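Home | Features | Getting Around | Letters | Subscribe

The Slow Bus to Homcombe 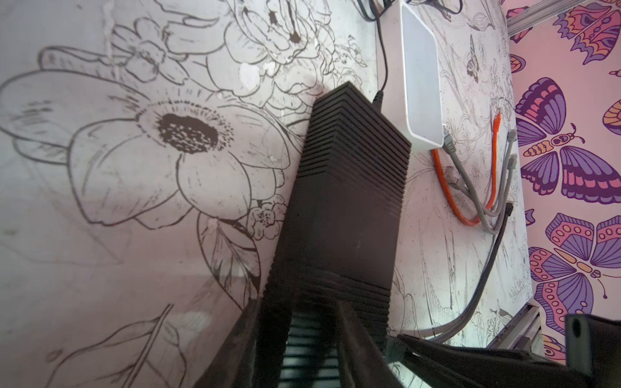

Catinca Bogdan says she would sooner miss the wedding than miss the number 7, and having ridden it with her twice now, over the hill from Gisgate and down through the orchards, I believe she means it. The bus had been gone from the valley for three years when it came back last February, and she still talks about it the way other people talk about a grandchild.

You have to understand how the land lies out here. Gisgate has the clinic, the bank and the big grocery store. Homcombe has the school and the better bakery (I will take letters on this, but I won't change my mind). Between the two there are 30 miles of two-lane road, a great many cows, and the little crossroads town of Rorkivthorpe, where the old bus line used to turn around and where, after it folded, people simply got used to asking for rides.

Asking for rides wears a person down. Irina Surdu gave up her driver's license after her second eye operation, and she told me over a very generous slice of plum cake that the worst part was the thanking. She had a neighbor who never once complained about driving her to the clinic, and she still found herself putting off appointments, baking things she didn't feel like baking, and pretending she wasn't out of coffee.

The new service is run by Alaoui, a family coach company that had mostly done school trips and the odd church outing. Cosmin Lazăr drives the morning run and plans the timetable too, at his kitchen table, with a pencil. There are 4 round trips a day. The county pays for part of it and fares cover the rest, or nearly – he made a wobbly motion with his hand when I asked.

What surprised me was how much of his planning had to do with waiting. The old bus left Gisgate ten minutes before the clinic finished its morning appointments, and had done so for as long as anyone could remember. Moving that one departure filled more seats than all the posters put together. He has also been known to hold the bus at Rorkivthorpe for a passenger coming down the lane at a half run, and this has brought him complaints from Marius Jitaru, who changes to the train at Gisgate and would like, quite reasonably, to catch it.

The next question is evenings. The last bus leaves Gisgate before supper, so a late shift or a movie still means a car. Alaoui has asked the county for money to try one later trip, and an answer is expected before spring. Mrs. Surdu has already picked out the movie.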